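Care and Storage of Household Brushes

January
By Annag Mowat, Morodero Home Advisory Service

Most households own more brushes than they realise. Pastry brushes, paintbrushes, varnish brushes, shoe brushes, artists' brushes and the stiff brush under the laundry sink all wear out in much the same way, and most are thrown out well before they need to be. The notes below replace our earlier sheet on paintbrushes and have been extended to cover kitchen and hobby brushes, following enquiries from members. 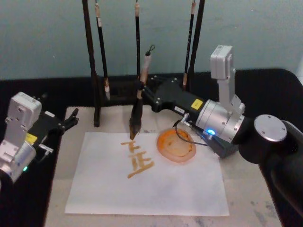

ERILLOW, January — The Morodero Home Advisory Service has revised its guidance on cleaning and keeping brushes in the home. The advice applies to natural hair and bristle as well as to synthetic filament, except where one or the other is named.

Before first use

New brushes shed. Flick the dry bristles back and forth across the palm several times, then wash the brush in cool water and let it dry fully. Loose hairs will come away at this point and can be discarded. A good natural bristle brush may lose a few more hairs during its first job, and this is no cause for concern. A brush that continues to shed after its third wash has a fault at the ferrule and should be returned to the shop with the receipt.

Writing and watercolour brushes are often sold with the tip stiffened by a light gum. Soften it in a saucer of lukewarm water, working the hair gently between finger and thumb. Do not bend the tip while it is still hard. Some shops also supply a clear plastic sleeve over the hair. It may be kept for travelling but should never be pushed back over a damp brush.

Mark the handle of any brush intended for food. A band of coloured tape is not suitable, as it lifts in hot water. A shallow notch cut near the end of a timber handle will last the life of the brush.

Water-based paint, ink and stain

Wipe off as much colour as possible on newspaper or a rag before going near the sink. Rinse under cool running water with the bristles pointing downwards, so that colour is not driven up into the ferrule. Follow with a small amount of plain soap worked through with the fingers, then rinse again until the water runs clear. Stubborn colour near the ferrule may need two or three soapings. Members in the Imel district, where the water is hard, may find that a final rinse in rainwater leaves the hair softer.

Hot water should be avoided. It swells timber handles and loosens the adhesive in which the bristles are set.

Black and vermilion inks stain light hair permanently. A stained brush is still clean if the rinse water is clear, and further scrubbing will only shorten its life.

Oil-based paint and varnish

Work outdoors or with the windows open, and wear gloves. Pour a small quantity of the recommended solvent into a glass jar, work the brush against the side, and repeat with fresh solvent. Finish with soap and water. The used solvent may be left to stand overnight with the lid on; the pigment will settle and the clear portion can be poured off and kept for the next job. The sludge is to be taken to a council drop-off point. It must not be tipped into a drain, a garden bed or the household bin.

Rags used with linseed and similar oils should be laid out flat to dry in the open air, away from buildings, before disposal. A crumpled oily rag can heat of its own accord and has been the cause of serious house fires.

Storage
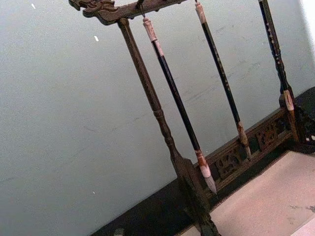 Word count (full printed leaflet): 2,098

More brushes are spoiled in storage than in use. The commonest mistake is to leave a brush standing on its bristles in a jar of water. Within a few hours the hair takes a bend which may never come out, and water creeps into the handle. If a brush must be rested during a job, lay it across the rim of the jar or wrap the head in damp cloth.

A wet brush should be shaped with the fingers and dried either flat or hanging with the bristles down. Many people stand wet brushes upright in a mug with the hair at the top. This is acceptable for a brush that is already dry, but in a wet one the water runs back into the ferrule and softens the glue. Timber handles will also crack at the neck if they are kept damp week after week.

For paintbrushes, a length of dowel passed through the handle holes and supported at each end will hold a full set. A row of cup hooks on the underside of a shelf serves equally well. Allow enough room for air to move between the heads, and place a tray below for drips. Once dry, better brushes may be wrapped in brown paper folded loosely at the tip and secured with a rubber band around the ferrule. Plastic wrap is to be avoided except overnight during a job, when it will keep a loaded brush workable until morning.

Artists' brushes without a hole in the handle can be fitted with a loop of cotton cord glued into the end. The cord should be long enough to slip over a hook or peg without tugging, and short enough that the hair clears the bench.
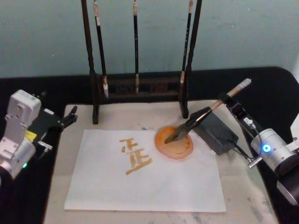 Moths and carpet beetles will eat natural hair, and a brush put away unwashed is more attractive to them than a clean one. A drawer lined with newspaper and emptied twice a year gives reasonable protection, as does regular use. Brushes kept in the open are disturbed more often and are seldom attacked. The calligraphy brushes on the dark wooden rack are stored in this way, hanging vertically at the back of the work table, where damage to the hair would be noticed early. Racks with carved or openwork bases collect dust, and should be gone over every month or so with a dry paintbrush kept for the purpose. Cedar blocks may be used in closed drawers. Naphthalene is not recommended in any room where food is prepared.

Kitchen brushes

Silicone pastry brushes may go through the dishwasher. Natural bristle brushes may not. Wash the latter in warm water with dishwashing liquid straight after use, paying attention to the base of the bristles, where butter and egg collect. Shake well and hang to dry before returning the brush to a drawer. A pastry brush that smells rancid after washing can sometimes be recovered by standing it for 30 minutes in equal parts white vinegar and warm water, but if the smell remains it should be replaced.

Egg wash is best rinsed off in cold water first, as warm water sets it.

Keep separate brushes for raw marinades and for pastry. Vegetable brushes should be replaced when the bristles splay. Bottle brushes rust at the twist and are best bought cheaply and often.

Shoe and clothes brushes

Use one brush to apply polish and another to remove it, and do not use the same pair on black and tan shoes. Polish build-up can be combed out with an old fork. Clothes brushes need only be drawn across a clean towel after use and washed once a year in soapy water, taking care to keep the timber back dry.

Protecting the work surface

A smooth, pale benchtop is pleasant to work on and shows every spill, but it also marks easily. Stone and stone-look surfaces differ greatly in how they take up colour, and a sealed top may resist ink for years and then begin to stain once the sealer has worn. Test with a few drops of water in an inconspicuous corner. If the water darkens the surface within ten minutes, the sealer is due for renewal.

Whatever the surface, put down a sheet of felt, an old blanket or several thicknesses of newspaper before lettering or painting. Thin papers let a good deal of moisture through. Keep the colour in a shallow dish with a wide base, set down on the side of the writing hand, and fill it no deeper than the job requires — a shallow pool spreads less when it is knocked.

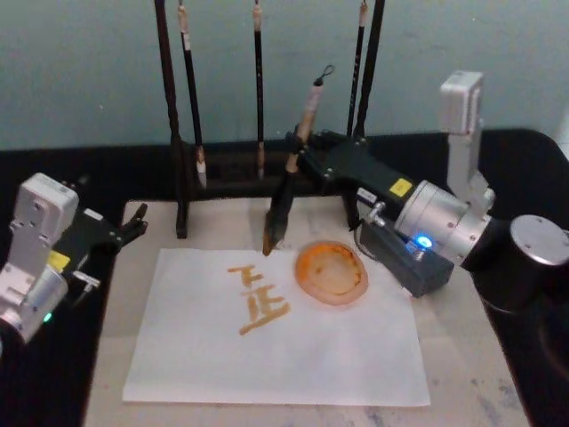
Fresh spills should be blotted from the outside in, using a dry cloth and then a damp one. Rubbing spreads the colour. For dried water-based paint, lay a wet cloth over the mark for 40 minutes and lift the softened film with a plastic scraper. Vinegar and lemon juice must be kept off marble and limestone, as they etch the polish and the damage can be repaired only by a tradesperson.

On laminate, a paste of bicarbonate of soda and water will shift most ink if left on briefly and wiped away without pressure. On bare timber, little can be done beyond light sanding along the grain and re-oiling.

Reviving a hardened brush

A brush stiff with dried acrylic may respond to an overnight soak in warm water and fabric softener, followed by a fine comb. Suspend the brush in the jar by means of a wire through the handle so that the tip does not touch the bottom. Natural hair can be given a very small amount of hair conditioner afterwards, rinsed out completely. Brushes hardened with old varnish are rarely worth the solvent, though they remain useful for dusting window tracks or applying glue.

Splayed bristles can be drawn together by wetting the head, wrapping it firmly in paper towel and leaving it to dry for a few days.

Obtaining the leaflet

Printed copies are held at our Erillow and Pringle offices and at public libraries in the Imel district. More than 3,000 copies of the previous edition were distributed, and that sheet should now be discarded, as its advice on solvent disposal is out of date. Corrections and enquiries may be addressed to Annag Mowat at the Erillow office.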